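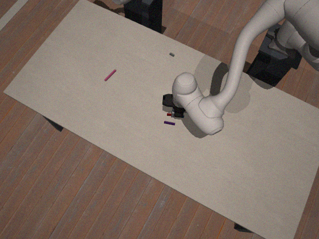
# Nudlow two-arm gripper comparison

Simulated trials comparing two finger sets, Porholm and Pasau, on a shared tabletop. Both robots are white arms on fixed pedestals behind the same table. Scene files, controller configs and logs are in this repo.

Maintainers: Recep Taşdemir (scenes), Ramesh Srivastava (controller). Last rebuilt in May.

## Contents

- `scenes/` — table, arms, lights and object spawn ranges
- `control/` — impedance and position controllers, one config each
- `episodes/` — 1,009 episodes, split by finger set
- `eval/` — scripts that produce the tables in our report

## Cameras

Each episode has fixed views of the table and a fisheye view that looks out past the gripper fingers. All views are rendered at 30 frames per second. The fisheye is stored uncorrected, with its black corners left in. If your model expects a flat image, run `eval/unwarp.py` first.

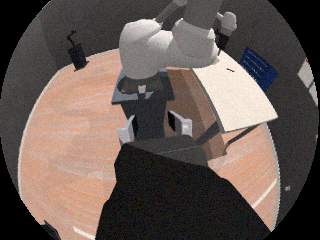 *Fisheye view, fingers open and nothing held. The other arm is on its pedestal, with the table to the right.*

Grain in the fisheye is a known issue. Fouad Saber tried more render samples per pixel and it helped, but a full render took 68 hours, so we went back to the lower setting.

## Objects

Objects are small rods, cylinders, blocks and spheres in plain colors. Positions are drawn at random at reset. Short pieces are the hardest for both finger sets. The spheres roll if the fingers close off center, and the position controller makes this worse — use the impedance config if you only care about spheres. 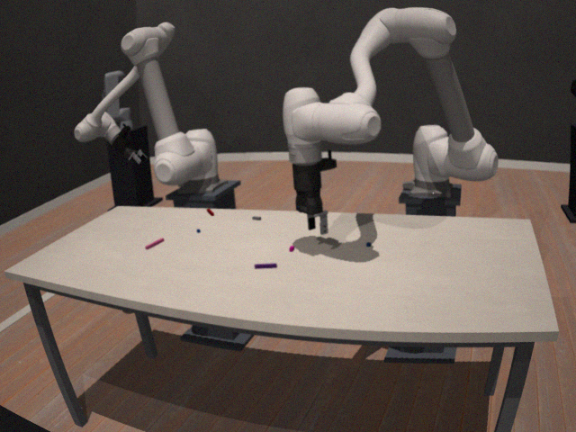
Rods are easier, but the approach angle matters. The planner lines the fingers up across the rod before it descends, and it sometimes picks a wrist pose close to a joint limit. Those episodes are marked `limit_warn` and should be dropped before you compare finger sets.

## Known problems

- Finger pad friction is the same for Porholm and Pasau. We have no measured values yet.
- Contact flags lag by 2 frames.
- The Hamdy controller is not included. Ask Adel Abdel Hamid for the branch.

## Running

```
python eval/run.py --fingers pasau --control impedance
```

Swap in `porholm` or `position` as needed. Results go to `eval/out/`, and old results are overwritten.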